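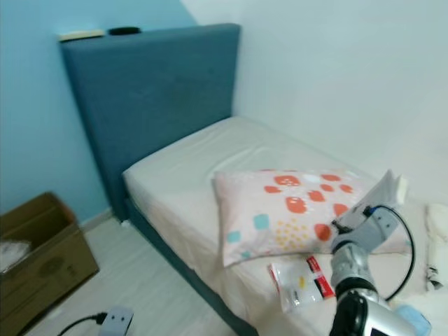 モルサイド養魚場の公開日に行ってきました
投稿:Lilian Sang
04/12/2019

私たちの釣りクラブの会報に短い報告を書くつもりでしたが、長くなりましたので、こちらのページに全部載せます。会報には半分だけ載る予定です。日本語の表現におかしいところがありましたら、どうぞ教えてください。

訪ねたのは Mollside(モルサイド)という鯉の養魚場です。釣り場に放流する鯉を卵から育てているところで、年に一度、釣り人のために門を開けます。以前から名前は知っていました。私がよく通う池の鯉も、何年か前にここから来たと聞いています。駅からバスで終点まで行き、そこから川の堤防を歩きました。川の名前は Warrier(ワリアー)といいます。水は少し茶色で、前の日の雨がまだ残っているようでした。養魚場の水は全部この川から引いているそうです。

受付で名前を書き、長靴の底を消毒液の入った浅い箱で洗いました。網とフィッシングマットの持ち込みは禁止です。案内には書いてありましたが、それでもマットを背負って来た人がいて、受付に預けていました。病気を持ち込まないための決まりですから、仕方がないと思います。

最初に案内してくれたのは、場長の Marina Mitsotakis-Vlachou さんです。声がとても大きい方で、後ろのほうにいた私にもよく聞こえました。まず孵化室に入りました。中は暗く、空気が暖かく湿っていて、眼鏡がすぐに曇りました。逆さにした大きな瓶のような容器が並び、下から水が静かに上がって、卵をゆっくり動かします。水の勢いが強すぎると卵が傷み、弱すぎると卵が固まってカビが生えます。調節は今でも人の手でするそうです。機械に任せたことも一度あったのですが、川の水が濁った夜に弁が詰まり、それからは夜も当番を置いているとのことでした。

鯉の卵には粘りがあります。そのままでは瓶の壁にも、卵どうしにもくっついてしまいます。昔は粘りを取るのに牛乳を使ったと説明があり、私は冗談かと思いましたが、本当の話でした。見学者の一人が「脱脂乳でもいいですか」と質問して、場長さんは「脂肪がないほうがいいくらいです」と真面目に答えていました。家で試す予定があるのかどうかは、聞きませんでした。

次は稚魚の池です。池には細かい網がかけてあり、鵜とサギを防いでいます。网の修理は終わりのない仕事だと、池の担当の Oduor Mosoti さんが話してくれました。
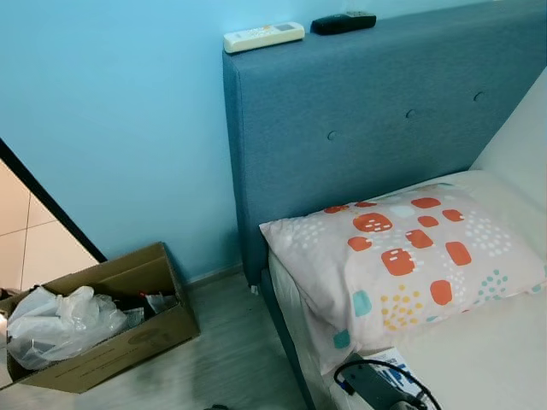

Mosoti さんの話の中で、私がいちばん勉強になったのは餌のことです。釣り人は、大きい魚はたくさん食べたから大きいと考えます。しかし育てる側から見ると、早く太らせた鯉は体の形が悪くなり、冬に弱いそうです。ですからここでは、初めの夏は池の中の自然のプランクトンを主に食べさせ、配合飼料は控えめにします。水温が下がると、餌はほとんどやりません。「魚が欲しがるときだけ」という言い方を何度もされました。私は水が冷たい時期にも撒き餌を多めに入れる癖がありますので、少し恥ずかしくなりました。

その後、選別小屋で体重の測り方を見せてもらいました。去年の夏の魚は、大きいもので最大800グラムまでになっていました。私が持たせてもらった鏡鯉は、背中に沿って鱗がきれいに一列に並び、腹は黄色でした。両手を先によく濡らすように言われ、持つ時間はほんの少しだけです。札の番号は1317でした。もしいつか釣り場で会えたらうれしいのですが、どの池に行くかはまだ決まっていないそうです。

放流の値段についても質問が出ました。場長さんは、魚の値段よりも輸送のほうが難しいと答えました。水槽の酸素、水温の差、道路の混み具合、そして着いた先の池の水です。池の持ち主が急いでいても、水温が合わなければ車の中で待ちます。以前に157号線の工事で車が長く止まったときは、運転手さんが一晩中酸素の目盛りを見ていたそうです。魚は無事で、運転手さんのほうが翌日に風邪をひきました。

昼は納屋の前で、豆のスープとパンをいただきました。隣に座ったのは Hamisi Rugemalira さんという方で、ある池の管理を引き受けたばかりだそうです。その池では夏の終わりから魚の反応が悪く、会員から苦情が続いています。魚が減ったのか、賢くなったのか、それが分からないので相談に来たと言っていました。私の池でも似たことがありましたので、水草を刈りすぎたときの話をしました。役に立ったかどうかは分かりませんが、連絡先を交換しました。

午後は納屋の中で、釣具の小さな展示がありました。出ていたのは Stisent(スティセント)という竿のメーカーと、手作りの浮きを売る人が少し、それから本の交換の机です。スティセントの Shuzhen Shao さんが、新しい竿の Stilov(スティロフ)を曲げて見せてくれました。手元まで曲がる柔らかい調子で、近い距離で使うのに向いているそうです。私も振らせてもらいましたが、天井の梁に穂先を当てそうになり、途中でやめました。握りのコルクは細めで、手の小さい私には合っていました。ただ、リールシートの金具が冷たくて、冬の朝には少しつらいかもしれません。値段はまだ教えてもらえませんでした。発売は6月の予定だそうです。

Shao さんには針のことも聞きました。かえしのない針で魚が外れやすいかどうかという、クラブでいつも議論になる問題です。返事は、糸を緩めなければほとんど変わらない、外れるのはたいてい岸の近くで慌てたときだ、というものでした。これは私たちの会長の意見と同じなので、次の会合で会長が得意な顔をすると思います。

残念だったことも書いておきます。親魚の池は見られませんでした。案内の紙には「見学可」とありましたが、水を入れ替えている途中で、人が近づくと魚が落ち着かないという理由でした。それは正しい判断だと思いますが、できれば受付で先に知らせてほしかったです。私はそのために望遠鏡まで持っていきました。それから、説明の声が水の音で聞こえない場所がありました。特に濾過槽の横では、後ろの人はほとんど何も分からなかったと思います。

帰りに濾過槽の前をもう一度通ったとき、Mosoti さんが一人で網を直していましたので、さっき聞こえなかったところを質問しました。手を止めずに、最初から全部説明してくれました。川の水は沈殿池で泥を落とし、砂利の層を通してから孵化室に送ります。砂利は春の前に全部出して洗うそうです。手伝いはいつでも歓迎だと言われ、私は笑ってごまかしましたが、今は少し考えています。

行きたい方のために、分かったことを書いておきます。バスは終点の「水門前」で降りてください。帰りの便は17時台が最後で、それを逃すと駅まで歩くことになります。堤防の道には明かりがありません。長靴は必ず必要です。孵化室は暖かく外は寒いので、脱ぎやすい上着がいいです。犬は入れません。申し込みは養魚場に直接電話をします。メールは読むのが遅いと、場長さんが自分で言っていました。

クラブで団体の見学を申し込む話が出ています。参加したい会員は、次の会合までに私に知らせてください。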